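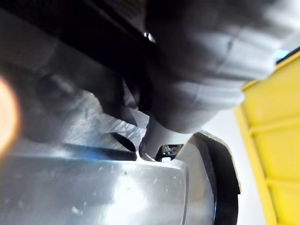
Close view of a grey gripper and a silver metal object.

Zavora Brand and Design Studio
Frequently asked questions

The answers on this page apply to all new work commissioned from Zavora. Clients on an existing retainer should refer to their own agreement, which takes priority where the two differ. This page was last revised on 27th May.

What does a brand identity project include?

A standard project covers a written brand summary, a main logo with 2 alternative layouts, a colour palette, a choice of typefaces and a set of guidelines in PDF form. Stationery, signage and packaging are quoted separately. Naming is offered as a service of its own and is not part of the standard project.

How long does a project take?

A standard identity project takes eight weeks from receipt of the signed order and the completed questionnaire. The period is paused whenever we are waiting for comments or material from the client. Website design is scheduled once the identity has been approved.

How are fees worked out?

Each project is given a fixed price after the first meeting. A deposit is payable before work begins, and the balance falls due when the final designs are approved. Work outside the agreed scope is charged by the hour, at £68, and is never started without written consent.

How many designs will we be shown?

Two different directions are presented at the first stage. The client chooses one, and that direction is then developed through two rounds of changes. Further rounds can be arranged at the hourly rate.

We like parts of both directions. Can they be combined?

Sometimes. The designer will say at the meeting whether the elements in question can reasonably be brought together. If they can, the combined version counts as the first round of changes.

Who owns the finished work?

Ownership of the approved designs passes to the client when the final invoice has been paid in full. Sketches, rejected proposals and working files stay with the studio. Typefaces are licensed by their publishers, and the client must hold a licence in its own name -- we will supply a list of what is needed.

Do you register trade marks?

No. We carry out a basic search for similar names and marks before presenting our proposals, but this does not replace legal advice. Clients who intend to register a mark should speak to a qualified adviser before anything is printed.

What is Zokilell?

Zokilell is our online approval area. Every client receives a login at the start of the project. Proposals, comments and invoices are kept there, and approval given through Zokilell is treated as approval in writing. Files remain available for 20 months after the project closes.

Can you work with our own printer?

Yes. Print-ready files will be sent to any printer the client names. Where no printer has been chosen, we usually place work with Dutby, and proofs are sent to the client directly. Print costs are invoiced by the printer and do not form part of our fee.

Do you offer photography?

Photography is arranged through Sartori, a separate firm with its own terms. We prepare the brief and attend the first day of shooting. Travel is charged at cost.

May we cancel a project once it has started?

A project may be cancelled in writing at any stage. The deposit is not refundable, and any work completed beyond its value will be invoiced. Orders placed on hold for longer than eight weeks are treated as cancelled -- they may be reopened at the prices then in force.

Will you show our project in your portfolio?

We reserve the right to show finished work once it has been made public by the client. Clients who would prefer their project to stay private should tell us before signing the order.

When are your prices reviewed?

Prices are reviewed every March. Quotations already accepted are not affected.

How do we ask a question that is not answered on this page?

Please use the enquiry form on the contact page and include your project number if you have one. Enquiries are answered within two working days.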